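Laundry & Home Care > Detergents > Concentrates
6 min read

Skondeo Denim Wash, 400 ml

I've been selling this stuff for a little over two years now and I still get the same email every week: do I really need a separate detergent for jeans? No, you don't need one. You can wash jeans in whatever is under your sink and they'll come out clean. What you may not like is the color they end up, and that's the whole reason I started stocking Skondeo in the first place.

I had a pair of dark indigo jeans that I loved and washed like everything else, warm, with the regular powder, and by the end of one summer they were the shade of an old mailbox. My second pair went into the Skondeo from day one. I'm still wearing them. They've faded, sure, they're jeans! But they faded at the knees and the pockets where I wear them, and the legs still look blue.

So what is it? A liquid concentrate, no bleach, no brighteners, very low suds. It's a pale yellow color and pours a bit like maple syrup. It smells faintly of cedar when you open the cap and of pretty much nothing once the jeans are dry. If you want your laundry to announce itself down the hallway, this will disappoint you. (We do carry the Rimari linen wash for that, it's a lovely one, and strong.)

One bottle is 400 ml. I use one capful for one or two pairs in a machine, two capfuls for a full load of denim, and half a capful if I'm soaking a single pair by hand. Please don't use more. I know everybody does, I did too, but with a low-suds formula you can't judge by the foam, and extra soap just sits in the seams and makes the waistband stiff.

How I use it in the machine

Inside out, zipped, buttoned. Cold water. Slow spin if your machine has one. I put jeans in with other jeans or with dark T-shirts and nothing else, and I keep towels far away because lint on black denim is a misery. Then I hang them by the hem, upside down, so the heavy end pulls the legs straight. You'll get fewer creases and you can skip the iron.

I never put them in the dryer. If you have to (small apartment, wet winter, I get it), give them ten minutes on low just to soften them up and then hang them the rest of the way.

Soaking, for the pairs you care about

For raw denim, or anything old and thin, I'd go with a soak. Get a flat-bottomed bin that lets the jeans lie folded once or twice. A bucket works, but the legs end up crammed in a twist, and with raw denim you can get pale crease marks that never really leave. A bathtub is fine too if you don't mind how much water it takes.

Fill with cool water first, then the half capful, swish it with your hand, then lay the jeans in and press them under until the air is out. They'll want to float. I set a dinner plate on top of mine. Leave them for 70 minutes, turn them over somewhere in the middle, and don't scrub. If there's a stain, put one drop of the concentrate on it before the soak and rub it with your thumb.

The water will go blue the first time, sometimes alarmingly blue. New indigo gives up loose dye whatever you wash it in. Pour it away, fill again with plain water, press, pour, and once more. Three rinses is plenty.
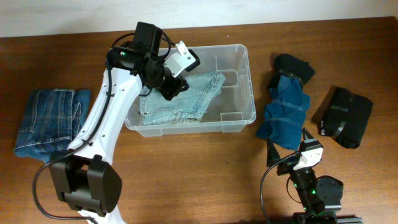

Tatska wrote in to say that light jeans never needed any of this fuss, and that an old faded pair could go in hot with the sheets and come out none the worse. I half agree! A pair that has already lost most of its dye has less left to lose. Where I'd push back is the fabric. Old cotton gets thin at the seat and the back pockets, and hot water plus a hard spin is how you find that out on the way to work. I wash my light ones cold, same as the dark ones, I'm just less precious about what goes in with them.

Stretch jeans come up a lot too. Yes, you can use it on stretch. Cold only, and please no fabric softener, it's rough on the stretchy threads and after a while you get that baggy knee that won't go back. If you've been using softener for years, run a wash with one capful and no softener, then do it again the next time. Mine felt less coated after the second wash.

What I wouldn't use it on: wool, silk, leather patches you're fond of. Leather patches shrink and curl in water no matter what detergent is involved, so either make peace with it or rub a little conditioner into the patch once the jeans are dry. I've made peace with it.

How often should you wash jeans?

I don't have a rule and I'm suspicious of people who do. Somebody who works in a kitchen is going to need to wash more than I do at a desk with a cup of tea. I air mine over a chair at night, spot clean what I can, and wash when they smell or when the knees have bagged out enough to annoy me. The freezer trick doesn't do much, by the way. I tried it for a month and ended up with cold jeans that smelled like jeans and peas.

The details

Size: 400 ml bottle, with a measuring cap
Scent: light cedar
Works in: cold or cool water, top loader, front loader, hand wash
Septic: fine for septic systems, according to the maker
Item number: 1076

The bottle changed in April. The old one had a pump that clogged — I had a drawer full of replacements by the end — and the new one has a plain screw cap with a line inside it for the measure. Same liquid. If you have an old bottle with a dead pump, just unscrew the top and pour, and use a tablespoon until it's gone.

Store it upright and out of the sun. If it gets very cold in your laundry room it can turn cloudy, and it clears again once it warms up. Give it a gentle tip back and forth, no shaking.

Refills

There's a refill pouch from Rai that fits the same dosing cap line, and people ask if it's the same product. It isn't. It's a good color-safe wash and I use it on dark T-shirts, but it suds more and it's a touch harder on indigo. If you want Skondeo in a pouch, I've been asking them too. They say they're working on it.

I have 94 bottles on the shelf as I write this. Orders placed before noon go out the same day, and I wrap the caps in tape so nothing leaks in the mail. If yours shows up sticky anyway, send me a note and I'll replace it, you don't have to mail the sticky one back.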